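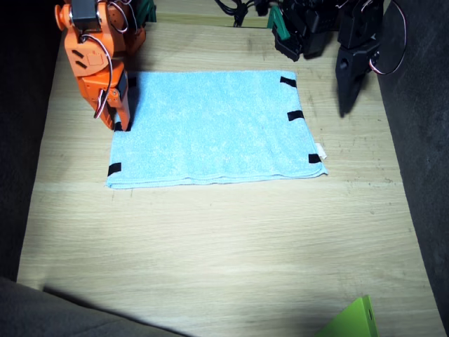
Festulbridge Makers' Society – Robotics Bench

Search this site Search

Filed under: Reviews > Arms & Grippers > Small stuff

Two grippers and a towel: the Pririne narrow fingers against the Bremov jaw

I've been wanting to write this one up since June, when the Pririne fingers finally went on the orange arm and I lost most of an evening to folding and unfolding the same blue towel. The black arm has had the Bremov jaw on it for much longer, and everybody on the bench has got used to it, so it seemed only fair to put them side by side on the same cloth and see which one I'd rather live with.

Short version for the impatient: I love the narrow fingers for cloth, I still want the Bremov for nearly everything else, and the Danladi controller board deserves more praise than either of them.

The job

Pick up an edge of a light blue microfibre towel, already folded into a rectangle, carry it over, let go, and leave it reasonably flat. Black tape round the border gives you something to aim at. We tried marking the table first, but then the towel drifts and you end up chasing it with your fingers between goes, which is dull and makes your notes useless.

Cloth is a lovely test because it's so unfair. A wooden block tells you whether a gripper closes. A fluffy towel tells you how thick the tips are, how hard they press on the way down, whether they let go cleanly, and whether whoever is driving has had enough tea.

The narrow fingers

These are a pair of slim orange fingers that replace the standard end of the arm. Fitting them took me 16 minutes, including the time spent under the bench looking for a screw. They match the rest of the arm nicely, and I'm shallow enough to be pleased by that.

What they do brilliantly is get under things. You bring the tips down flat on the fabric a little way in from the edge, press gently, and close. The pile bunches up between them and you've got a pinch. With the old fingers I used to get a big clumsy handful or nothing at all, and it's such a pleasure to take just the top layer of a fold and leave the lower one lying there! I managed it on my second evening and made Alois come over and look.

They do bend. Push down too hard and the tips spread a little, and then the pinch is off to one side and the towel swings when you lift. Alois Zwahlen found that setting the closing force to 300 on our scale was about as far as he liked to go, and I've kept it there. (The number means nothing outside our own config file, so please don't copy it blindly if your servos are different.)

The other thing is the rolled hem. Away from the hem they are wonderful. On the hem itself, where the layers make a thicker ridge, the tips tend to skate off, and you need to come in at more of an angle than feels natural. I'm getting better at it. I'd like a slightly rougher pad on the inside face and might try a dab of rubber coating.

The jaw

The Bremov is a blockier thing altogether, with a small round hole in the side of the finger. I've threaded string through that hole before now and been very glad of it. It's a solid, friendly gripper. Hand it a cup, a pen, a battery pack or a lump of foam and it just gets on with it.

On the towel it's a bit of a bear. It wants a proper corner sticking up before it will take hold, and if the corner is lying flat you can nudge it along the table for ages. Once it has hold, though, it does not let go by accident. Tadhg Mac Mathúna did a run where the narrow fingers lifted one side and the jaw then took the other, and that was easily the nicest result of the whole month: the towel came up level and went down with one small crease. So my honest advice for cloth is to use one of each if you've got two arms. Start the lift with the thin tips, and let the jaw do the holding.

The controller

Both arms were driven from the Danladi board, firmware 3002. I'd been putting off that update because the last one lost all my saved positions, and I needn't have worried. Everything came back. The lag when both arms move together, which used to make two-handed folding feel like working through treacle, has gone down a lot. I haven't measured it, I can only say that I stopped noticing it by the second cup of tea.

The settings screen is still a muddle. Closing force is on one page and closing speed is on another, and you want to change them together every single time.

Cables are the other grumble. The red and white leads on both arms need a good loose loop or they tug at the wrist at full reach, and it took us a few goes to get the loops right. Leave more slack than looks tidy. The black ones all go off the back of the table in a bundle, and I've no complaints there.

Marks

Narrow fingers: 4 out of 5. I'd give them the full five with a grippier pad.
Bremov jaw: also 4, with a warning about flat cloth.
Danladi board: five, grudgingly, on condition that somebody fixes that settings screen.

If you'd like to have a go, the fingers are staying on the orange arm for now. Please put them back in the same orientation if you take them off, the left one and the right one look alike and aren't. I'm hoping to try them next on a cotton tea towel, which has far less fluff to grab, and Tadhg is keen to have a go with socks.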